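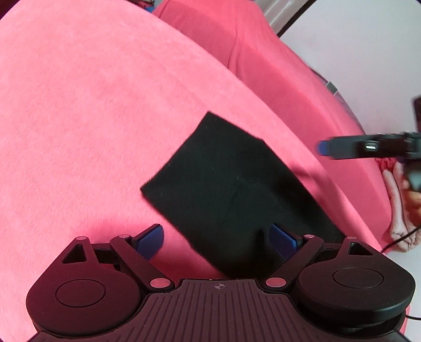

Clifford Marchand asked that the flares be looked at again before haul-out, as the October sheet had them down as good and he read the date differently.

## Juvia, pre-haul-out check, November 9, 2019

- [x] Flares: three expired, replace. Clifford was right.
- [x] Lifejackets: OK. One crotch strap frayed, still usable.
- [ ] Bilge pump: float switch sticks. Manual pump fine.
- [x] Anchor rode: 200 ft, shackle re-wired.
- [x] Nav lights: port lens cracked, taped for now.
- [ ] Fire extinguisher: gauge low. Recharge in town.
- [x] Engine hours: 1159. Oil changed.

Signed: Audrey-Anne Bélanger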